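# Pale wooden table going yellow and blotchy, oil it, wax it or leave it alone?

*Home & DIY > Furniture > Wood finishes. Viewed 1702 times*

Hello all, first time posting in this bit of the site (I normally lurk over in the allotment section) so sorry if it's in the wrong place.

We've got a second-hand dining table, a Revdale one, which we bought off a couple moving out of Carnalach. It was a lovely pale colour when we got it, nearly biscuit coloured, and the pale look was the whole reason I wanted it because our kitchen faces north and is as gloomy as a cave. They told us it was solid wood and that they'd "just wiped it down", and that's all I know about it.

We've been eating, working and doing homework on it ever since and it's looking very sorry for itself. My list of woes:

- the end nearest the window has gone a sort of custardy yellow
- there are dull patches where people sit, and they feel rough if you run your hand over them
- two white rings from mugs, both of them my fault
- a dark mark the shape of a tin, I think from a tin of tomatoes left standing overnight in a puddle

I went into Khosravi on Sunday meaning to buy one thing and came out with nothing, because there's a whole wall of the stuff. Danish oil, teak oil, hard wax oil, clear wax, beeswax, something called raw effect, something else called natural that was quite clearly brown. The lad on the till said oil it, and a man in the queue behind me said never oil a pale table, you'll regret it for the rest of your days. So I came home and made a cup of tea (on a coaster!).

What I'd like to know is:

1. How do I tell what's on it already?
2. Is there anything that protects it and keeps it PALE? I don't want it orange. My mum's table went orange and I've never forgotten it.
3. Do I have to sand the whole thing or can I get away with doing the bad bits?

I've got a little electric sander that I've used once, on a gate. I'm not scared of a bit of work but I'd like to do it over a weekend if possible as we haven't got anywhere else to eat. Thank you in advance!

---

## 3 replies

### Marked as helpful by the person who asked

I've done this a few times now, twice well and once really badly, so you can have the benefit of all of it.

Start by finding out what's on there. Put a drop of water on one of the good areas and go and do something else for ten minutes. If it sits up in a bead, there's some sort of varnish or lacquer still doing its job. If it soaks in and leaves a darker spot, the wood is either bare or oiled so long ago that it might as well be. Try it again on one of the rough patches, as I'd bet you get a different result. Then find somewhere out of sight, under the edge is good, and rub it with a bit of cloth dipped in meths. If it goes sticky or comes off on the cloth you've got an old spirit finish. If it does nothing at all you've probably got a modern lacquer, and most shop-bought tables from the last few decades are lacquered.

If it IS lacquer, please don't oil over the top. That was my really bad one. The oil can't get in, so it sits there in a gummy film and collects every crumb and cat hair in the house, and then you have to get it all off again with white spirit while your family eats off their knees.

For your rough patches, the lacquer has most likely worn through. Sadly that means doing the whole top. I know, I know. I tried patching mine and you could see every patch the minute the sun came out, like a badly mowed lawn. Take it all back and you'll be much happier. I'd start at 100 grit if it's a thick finish, then work up through 150 to 240, always going with the grain for the last bit by hand. Check first that it really is solid wood, though! Look at the end and see if the grain carries on over the edge and down the side. If it's a veneer you've got next to nothing to play with, and an electric sander will be through it before you've finished your sentence.

On keeping it pale. Wet a bit of the sanded wood with water and look at the colour. Whatever you see there is more or less what you'll get from a clear oil, and it's always darker and yellower than people expect. To get round that you want one of the ones with a tiny amount of white in it. I use the Stakovum hard wax oil in the pale shade. There are others, and I've no loyalty to it beyond having half a tin in the shed. The white cancels out the yellow. Stir it properly, right down to the bottom, as the white settles there and you'll get a streaky top if you don't.

Put it on thin. Thinner than that. I use an old T-shirt, work a small area at a time, leave it a little while and then wipe off everything that hasn't gone in. Leave it overnight with a window open, then go over it very lightly with a fine pad and do it again. 2 coats is plenty. My own table was far yellower than yours sounds before I started, and it's come up like so:

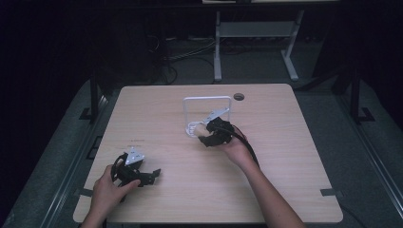
*My table top in use. Pale with just a faint grain, which is how I like it.*

I do mine again when it starts looking thirsty, and since it's an oil you only have to clean it, give it a light rub and wipe more on. No going back to the beginning.

On the rings: white ones are usually in the finish and not the wood, so they'll come off with the sanding. The dark one is a different kettle of fish. If it was a tin, that'll be iron reacting with the wood and you can sand till you're blue in the face. Oxalic acid crystals are what you want (sometimes sold as wood bleach). Follow the packet, wear gloves and goggles, rinse it off well and do the whole top or you'll get a pale patch where the dark one was. Let it dry right out afterwards, give it a couple of days, before you put any oil near it. And don't sand it until it's been properly rinsed, as you don't want to be breathing that dust.

So it might be a bit more than a weekend, I'm afraid. Get a pasting table out for your teas.

One last thing and it's important. **Lay the oily rags out flat outside to dry, or soak them in water, before you bin them.** Don't scrunch them up and leave them in a heap. They can heat up by themselves and catch fire. I thought this was an old wives' tale until I read the side of the tin.

> *Comment from the person who asked:* This is brilliant, thank you! Water beaded on the middle and soaked straight in where my husband sits. Underneath did nothing with the meths so I'm guessing lacquer. And the grain does go over the edge, hooray. Is the pale stuff all right with food and small children?

> *Comment:* Check the tin for the toy safety wording, mine has it. Let it cure fully before you go mad with spilt juice though. Mine says 7 days, and I was dabbing at it with a dry cloth the whole week like a nervous waiter.

---

### Another reply

just put a tablecloth on it

> *Comment from the person who asked:* I did think about it!

---

### Another reply

I'd go at this from the other direction. I'm a big fan of plain old soap flakes on pale wood and I'm surprised it hasn't come up. They do it a lot in Denmark. You dissolve the flakes in hot water, let it cool to a sort of snotty jelly (sorry), wipe it on the bare wood, leave it for a bit and wipe off the extra. Do that a few times over a few days and you get a soft, chalky, very light finish that doesn't go yellow at all. Costs pennies and doesn't smell of anything much.

You'd still have to sand the lacquer off first, so you don't get out of that part. And I'll be fair, it marks more easily than oil. Red wine will get in, and so will curry, and I've a beetroot stain that I've given up on and now put the fruit bowl over. But you can wash it again whenever you like, and after a year or two it gets this nice silky feel. If your lot are messy then go with the oil. If they're reasonably civilised, give the soap a go on an offcut or on the underside first and see what you think.

Ours has been soaped every February for as long as we've had it. I don't know why February, it's just when I did it first.

Oh, and about the end by the window. Bare wood changes colour in the sun as well, whatever you put on it, so turn the table round now and again. Take the place mats off too when you're not eating or you'll end up with lighter rectangles. Ask me how I know.

> *Comment:* Seconding the turning round. Also don't use soda crystals by mistake if you're going the soap route. The bags look very alike in our shop and they'll darken oak something terrible.

> *Comment from the person who asked:* My lot are not civilised so I'm going for the white oil, but I've got a little pine stool upstairs that I'm going to try the soap on. Khosravi had the oxalic crystals behind the counter, you have to ask for them. Sander's charged and the in-laws have been warned off. Will report back!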